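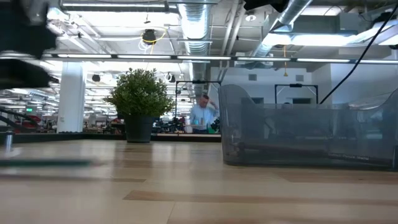
Vakton 808 Hardwax Oil, Clear Matte

One-part oil and wax finish for interior wood tabletops and counters. Suitable for new or fully sanded surfaces. Not for use over varnish.

Can size: 345 ml
Coats: two, thin
Recoat after: 12 hours
Full cure: 14 days

Sand to 150 grit and remove dust. Apply along the grain with a lint-free pad. Wipe off excess within 15 minutes. Lay oily rags flat outdoors to dry.

Item no. 83-237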